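Fold Together: planning the kit for a two-armed cloth handling bench
Student project report, Pemora group

We knew early on that we wanted to work with cloth, because it never sits the same way twice! Our budget covered 163 items, right down to cable ties, and the arms were the easy part. Fingertip pads took us much longer.

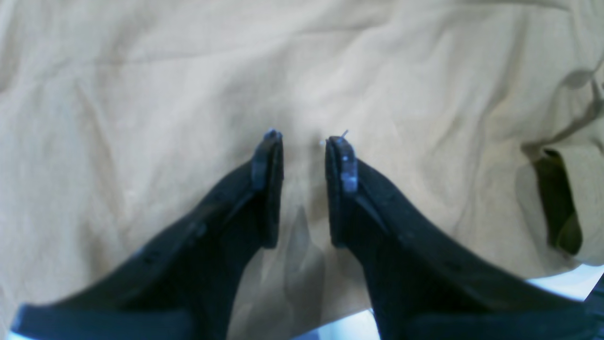

2 min read

The pads have pale scuffed patches on their upper faces, so we now list them as consumables with their own budget line. Our first plan (the Hivcombe draft) had no spares in it at all. The new one asks for four spare pads per term, kept in a labelled drawer at Clondden with the fasteners.

The second big question was whether to buy two arms or one. A single arm would have saved roughly 79 hours of setup, by our own estimate, and we argued over it for most of October. We're so glad we went for two. With a gripper at each end, the cloth can be held up off the table in a long band, and we get to look at sag and twist, the bits we find most exciting.

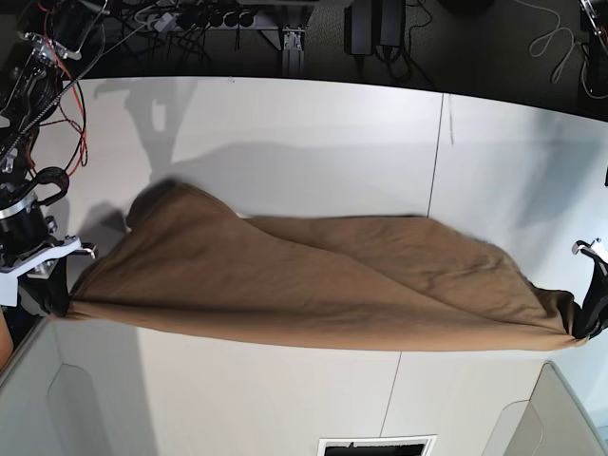 What we would order next

Power comes first. We forgot to budget for sockets and adapters, and the floor behind the table fills up with cables quickly. The Atanasov plan adds a second power strip and some proper trunking. After that we'd like more fabrics in different weights, and a spare set of finger brackets if there is money left over.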